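ホーム よみもの じっけん室 おたより

このサイトではクッキーを使っています。食べられません。[同意する]

ロボットの宿題は、だれがやるのか

ロボットは、箱に手をのばすことさえ、生まれつき知っているわけではありません。だから人間が「お手本」をたくさん集めて、見せてやります。宿題をいやがらないところだけは、みなさんよりえらいかもしれません。

スタニン研究室の「ロスティクス」という計画では、コンピューターの中に部屋を作り、その中でロボットを動かしてお手本を集めています。中の部屋なら、何かを落としても床はへこみませんし、おこられもしません。

お手本には二つのものが入ります。ロボットから見えたものと、そのときうでや指をどう動かしたかという記録です。この二つを組にして、何度も何度もためていきます。

コンピューターの中の部屋で、ロボットの側から見たところ 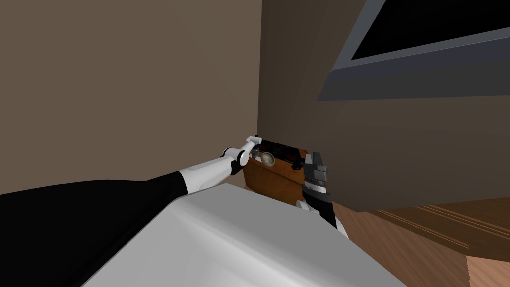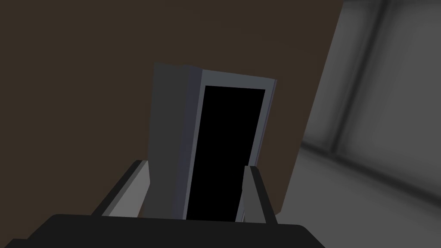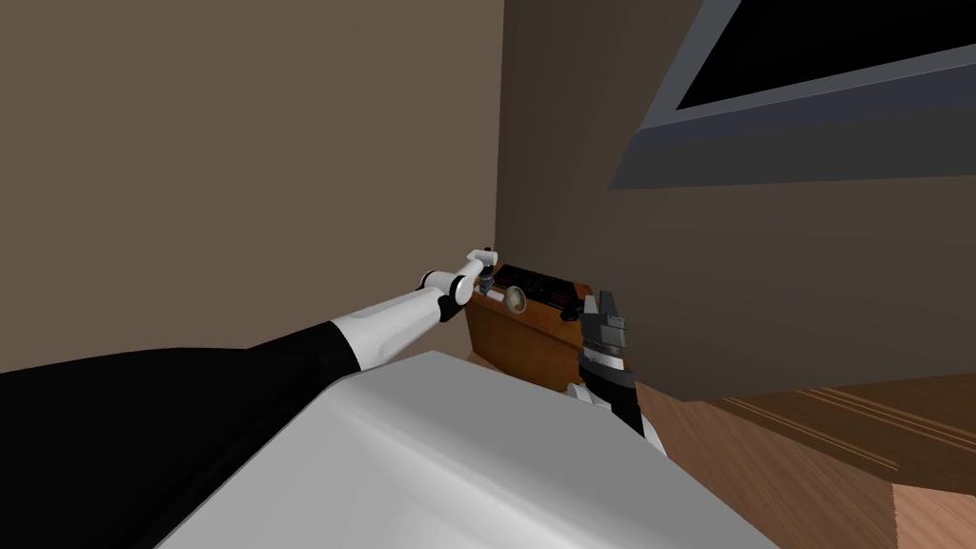
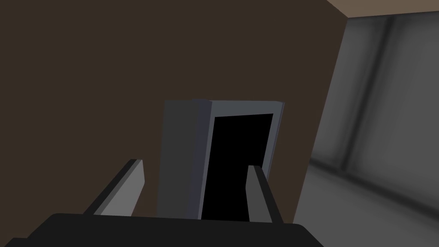
目標は3000本でした。係のラニア・ヘガジーさんたちが集めたのは2799本。あと少しに見えますが、ここから見直しが始まります。記録がとちゅうで切れたもの、見えたものと動きの時間がずれたもの。そういうお手本が646本も見つかって、全部やり直しになりました。ヘガジーさんはその日、おやつを二回食べたそうです。

ずれたお手本をそのまま使うと、どうなるでしょう。ロボットはまじめなので、ずれたところまでまねします。手が箱にとどく前に指をとじて、何もない空気をしっかりつかむのです。本人はたぶん満足です。

同じお手本ばかりでもこまります。箱がいつも同じ場所にあると、少し動かしただけでわからなくなってしまうことがあります。そこで箱の置き場所を17通りに変えて、また集めます。九九を三の段だけおぼえてテストに行くと大変なことになるのと、だいたい同じ話です。

集めたお手本は、ロボットの「頭」にあたるプログラムに渡します。練習には一晩かかります。そのあいだ人間は寝ています。

次の回は5月、練習がすんだロボットのテストの話です。

新着のおしらせをメールで受け取る(おうちの人に聞いてから登録してね)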